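Keeping a Small Kitchen Light and Easy to Clean

I've lived with a narrow kitchen for the best part of ten years now, and if you'd told me at the start that I would grow fond of it I'd have laughed! It has one window, facing the wrong way, and when we moved in the walls were the colour of strong tea. We've learned a good deal since then, mostly by getting it wrong first, so I thought I'd put the useful bits down in one place.

Start with the washing, before you even think of a paint tin. Kitchen walls pick up a film of grease that you can't see until you wipe it, and new paint simply won't hold on top of it. I use a bucket of warm water with a good spoonful of soda crystals (gloves on, please, they're harsh on the hands) and work from the bottom up, so the drips don't leave streaks on the dry wall. Then rinse from the top down with plain water and leave it all overnight with the door open.
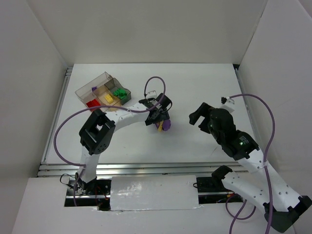
Choosing the colour is where most of us come unstuck, and I include myself, having bought three tester pots of white that all dried looking like custard. My neighbour Taner Bilgin, who painted houses in Cerkent for years, told me to stop looking for the perfect white and think about how the walls and the worktop would sit together. A plain light grey behind a white top, as in the photo, is the sort of pairing he meant, and it's very close to what I ended up with. The grey takes the glare off, and it's far kinder to fingerprints! Do paint your tester on a big piece of card and move it about the room, morning and evening, before you commit.

For the worktop itself, a soft cloth and washing-up liquid will do nearly everything. Tea rings want a paste of bicarbonate of soda and a few drops of water, left on for 30 minutes and wiped away gently. Please don't scrub, and keep bleach well away from any joins. Turmeric is the real villain, and I've found that getting to it straight away with a little lemon juice does more good than anything I've bought in a bottle (check your surface can take lemon first, as stone can't).

Last of all, the edges. The line of sealant along the back goes grubby long before anything else does, and an old toothbrush once a week keeps it decent. When it starts to lift, cut it out and do it fresh, and put masking tape along both sides before you begin. Pull the tape off while the sealant is still wet.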